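Search this site Enter keywords Go

Automation at the Rallthorpe packing site and what it changes for the bench staff

Project report by Mirela Dantas
Supervisor: Sebastião Vasconcelos
Submitted 22 April 2022

1. Background

Rallthorpe is a returns and repacking site run by Figueiredo. Small electrical goods come back from shops, get checked, have their cords tidied and go out again in a fresh carton. Until last July all of this was done by hand at benches. The firm then began a trial called Driltance, in which part of the handling is to be passed to a pair of robot arms. The arms learn from recordings of staff doing the same job with hand-held grippers.

My question was what this does to the work of the people at the benches. I did not try to measure whether the robots are any good.

2. Method

I spent 3 weeks at the site and interviewed four members of staff, two of whom had moved from packing to recording. I was also given the shift sheets for the trial. By the end of my stay 2280 recordings had been logged, most of them of power strips and extension leads.

3. The recording work

A recording is short. The operator holds a gripper in each hand, handles one item on the board, puts it down and starts again. Power strips are thought of as a difficult item. The body is stiff and easy to pick up, but the cord goes its own way, and a person normally sorts that out with the fingertips without thinking. With grippers it has to be done in separate moves.

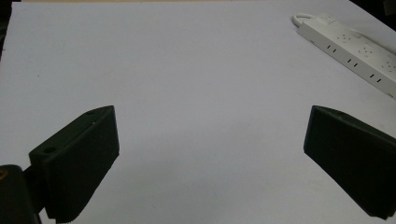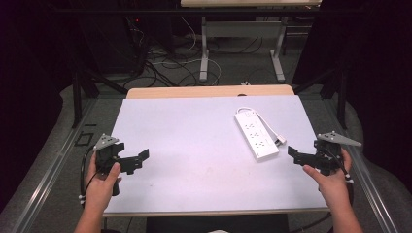

Fig. 2. White power strip on the board, black hand-held grippers in view (both pictures).

Both operators said the first days were slow and annoying. One had packed for eleven years and found that her speed counted for nothing. She was asked to slow down, to avoid sudden moves and to repeat a pick if the grip slipped. After a while she came to like the quiet of it. The other operator missed talking across the bench and has asked to go back for part of each week.

Sore wrists came up in both interviews. Breaks were set at the same times as for packing, which the operators felt was wrong for this kind of work. The shift leader has since agreed to shorter turns.

4. Changes for the others

The two people still packing reported more mixed loads, as the simple items are now held back for recording. Neither had been told what would happen to their posts once the arms are in use. Pay is the same for both jobs, though the recording role has no grade of its own in the Tusau agreement, under which the site's wages are set.

5. Limits

Four interviews is a small number, and the manager chose who was free to talk to me. I would have liked to speak to the night shift as well. The arms were not yet running on live orders, so section 4 deals with what people expect as much as with what has happened.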